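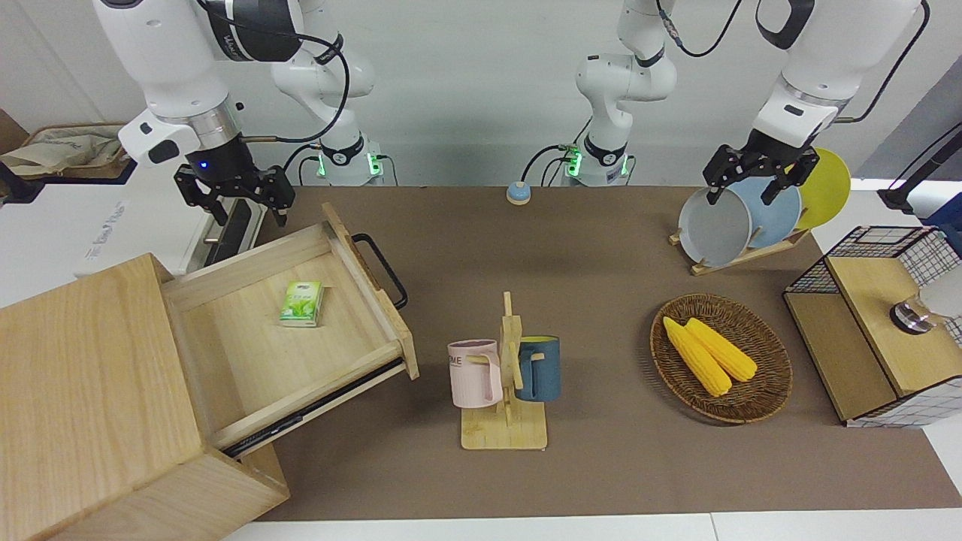 Do you really need a mug tree if you have a cupboard?

It depends how often you reach for a mug, according to the woman behind Stotska, a small home-organising business she runs from her dining table. "If you drink two cups a day, a cupboard is fine. If you're like me and the kettle hardly gets a rest, you want the mug hanging where your hand goes." She laughed at this and went to fill the kettle, and we were on our second pot before I had turned over a page of my notebook.

I had gone to ask her about worktops, and in particular about the small wooden things people put on them. She has been helping people with their kitchens for years, mostly in flats where the worktop is about 80 centimetres long and has to do everything.

"People ring me and say they need more storage," she said. "And I go round and they've got storage, lovely deep cupboards, and all of it is full of things they use at Christmas. The plates they eat from every night are at the bottom of a pile – so of course they leave them by the sink!"

Her answer is nearly always a rack. She likes a small one in pale wood, with room for three plates standing up, and she is fond of plates that don't match. A grey one, a light blue one and a yellow one will do her nicely, and she told me at some length about a yellow plate she had as a student and still misses.

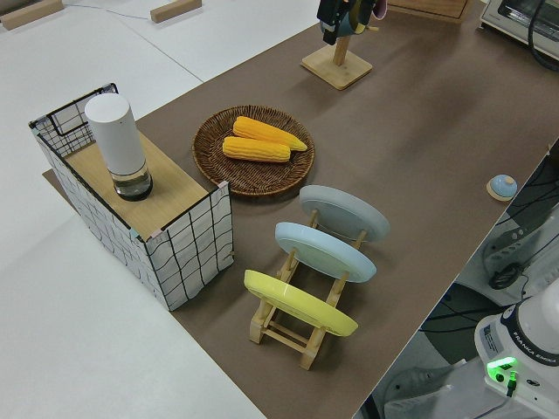
On trays and baskets

She is a great believer in the round woven tray. Sweetcorn can sit in one until supper, and onions or lemons the rest of the time. "You lift the tray, you wipe, you put it back. Without a tray you're picking up six onions."

She did once try to sell her own, under the name Tangen, and got as far as ordering 50 before she found that the rims caught on people's jumpers. She still has most of them. Her sister keeps wool in one.
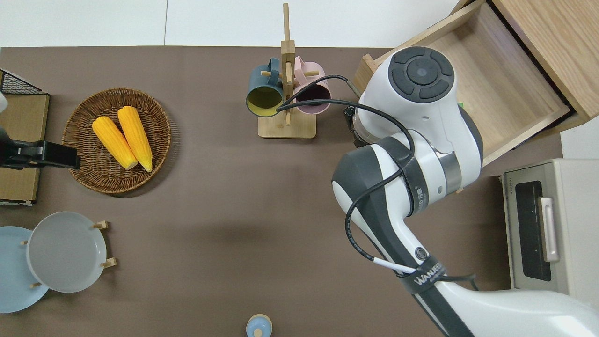
The drawer by the door

We came round to drawers, and here she grew quite stern. A little wooden cabinet on the worktop is a fine thing, she feels, so long as the drawer isn't stuffed. "One packet of tissues in a drawer is lovely. You open it and there they are. Put the batteries in as well, and the takeaway menus, and in January you're buying tissues again."

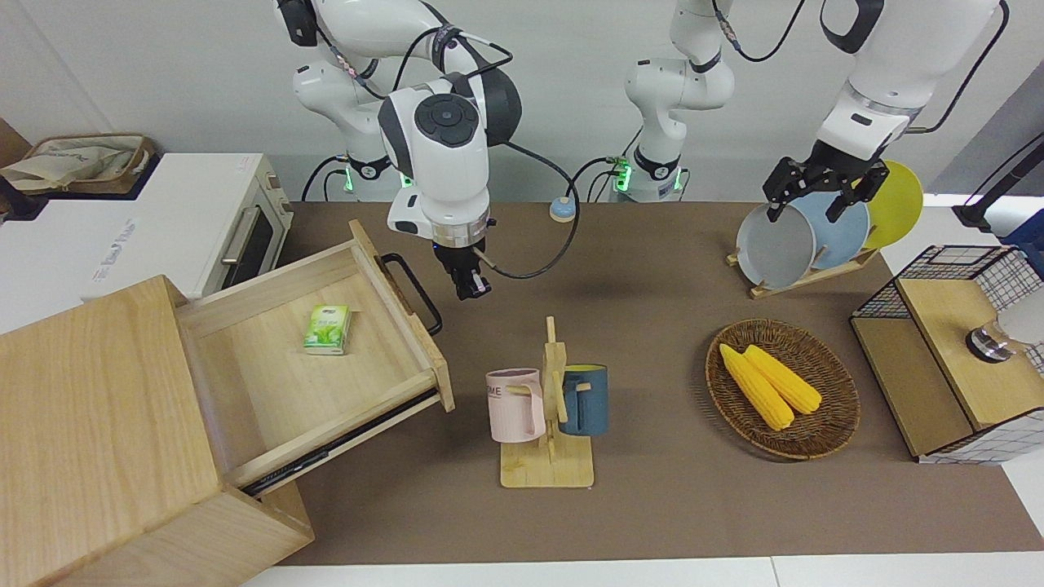 What she would change first

I asked where a person should start on a free afternoon. She thought about it for a good while. "The top of the oven," she said. "Everyone has something up there. Find out what it is, and have your tea first."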